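Vortragsnotizen: Reisebericht und Roman — zur Erzählperspektive in Flussbüchern 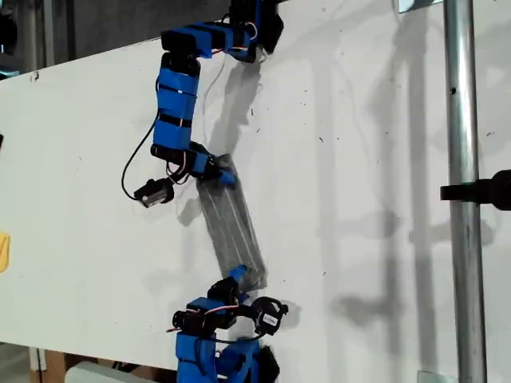 Teil 1: Einstieg und Gegenstand

Begrüßung kurz halten. Handout liegt aus, Textstellen sind dort durchnummeriert. Redezeit 30 Minuten, Fragen am Ende.

Gegenstand: der Zyklus »Kukthorpe«, drei Bände, deutschsprachige Ausgabe im Verlag Cendel. Die Neuausgabe erschien 2000 und ist Grundlage aller Zitate. Seitenzahlen der älteren Ausgabe weichen ab, Konkordanz auf der Rückseite des Handouts.

These: Band 2 gilt in den meisten Besprechungen als Reisebericht, Band 1 und Band 3 als Romane. Die Zuordnung folgt dem Klappentext. Am Text selbst lässt sie sich nur teilweise belegen.

Teil 2: Begriffe

Erzählendes Ich und erlebendes Ich trennen. Definition vorlesen, nicht frei formulieren.

Reisebericht: Anspruch auf überprüfbare Orte und Abfolge. Roman: kein solcher Anspruch, auch wenn reale Orte vorkommen. Mischformen ausdrücklich zulassen, sonst kommt der Einwand sofort aus dem Publikum.

Teil 3: Textstellen

Stelle 1, Anfang von Band 2, Abfahrt in Zurkside. Präteritum, Ortsangaben dicht, keine Innensicht fremder Figuren. Entspricht dem Muster des Berichts.

Stelle 2, das Kapitel an der Schleuse. Wechsel ins Präsens, danach zwei Absätze erlebte Rede aus der Sicht des Schleusenwärters. Ein Berichterstatter kann diese Gedanken nicht kennen. Langsam lesen, Tempuswechsel markieren.

Stelle 3, das Nachtlager. Dialog ohne Inquit-Formeln, über eine ganze Seite. Hinweis auf die Parallelstelle in Band 1, dort fast wortgleich, aber einer anderen Figur zugeordnet. Pause für das Nachschlagen einplanen.

Falls die Zeit knapp wird: Stelle 3 streichen, nur auf das Handout verweisen.

Teil 4: Übersetzungsfrage

Die Cendel-Ausgabe glättet den Tempuswechsel der Schleusenszene an einer Stelle. Im Original steht durchgehend Präsens, die Übersetzung kehrt im letzten Satz ins Präteritum zurück. Der Effekt ist messbar klein, verschiebt aber die Perspektive — der Satz liest sich dann als Kommentar des erzählenden Ichs.

Vergleich mit der Sjögren-Ausgabe: dort bleibt das Präsens erhalten, dafür fehlt die Kapitelüberschrift. Beide Fassungen nebeneinander auf dem Handout, linke Spalte Cendel, rechte Spalte Sjögren.

Teil 5: Offene Punkte

Entstehungsreihenfolge der Bände ungeklärt. Die Parallelstelle könnte aus Band 2 nach Band 1 gewandert sein oder umgekehrt. Hier keine Festlegung, Briefwechsel nicht ausgewertet.

Auf die Frage nach dem autobiografischen Anteil: auf Teil 2 verweisen, die Gattungsfrage hängt nicht davon ab.

Literaturliste auf Seite 2 des Handouts.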